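Bagging cell, second look: speaker notes
Aisyah Gunawan, 26 June 2024 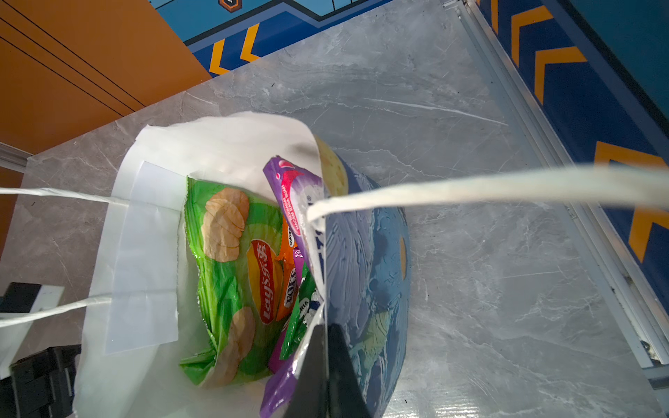
Slide 1. Scope
Introduce self, then straight to scope. The talk covers the Jilleo packing kit from Tromum: arm, two-finger gripper, wrist camera, controller and the packing software. We had it on the bench for 13 days. The Dolan kit was reviewed in March and the slides are on the shared drive. Take Dolan questions at the end.

Slide 2. What is in the kit
Go through the parts list quickly. The gripper comes with two finger sets, blunt and tapered. We used the tapered set for all bag work. Blunt fingers are a better match for cartons, and the talk has no carton results.
The camera is fixed at the wrist and looks down past the fingers. There is no overhead camera in the base kit. Tromum sells one as an extra. We did not buy it.

Slide 3. Why snack packets in a paper bag
Three difficulties to name. Film packaging is shiny and changes shape when gripped. A paper bag has soft walls and a rim that moves if touched. Twisted paper handles fall wherever they like, and a finger can hook one on the way in or out.
Mention that chip packets are mostly air. Grip force that holds a heavy packet will crush a light one. The software has a force setting per item class, and it needs to be filled in by hand before the first run.

Slide 4. Test set-up
600 placements in total. Packets go in upright, side by side, with no lying flat unless the bag is already full. Each bag starts open on the counter. The kit does not open bags and Tromum does not claim that it does.
One operator present at all times. Operator may stop the arm but may not touch the bag during a run.

Slide 5. Placement results
Show the chart, leave it up for a minute.
First packets into the bag are easy. Trouble starts once the fingers have to come down between two packets that are already standing. The tapered tips help here. They push film aside without much force, but the gripper body is wide and can still meet the rim.
Handle snags: 14. In 9 of those the arm stopped by itself. The rest needed the operator. Say plainly that we would want the arm to catch all of them before it works near customers.

Slide 6. Camera view
From the wrist, the view into the bag is good until the gripper is low. After that the fingers and the packets hide each other. Glare off film is the second problem. Turning down the bench lights helped more than any change to the exposure setting.
Colour labels on packets are not used for finding the grip point. Several people asked about this last time.

Slide 7. Set-up effort
Calibration is guided and clear. The manual is weaker: the section on bag height refers to a menu that has moved. Support answered the same day and sent a corrected page.
Vundia, the reseller, quotes service separately. Get the service terms in writing before signing.

Slide 8. Recommendation
Suitable for a staffed packing bench with one bag size. Not ready for mixed bag sizes or for running alone. Ask Tromum for a narrower gripper body and a handle check before each descent.
If time is short, skip slide 7 and go to questions.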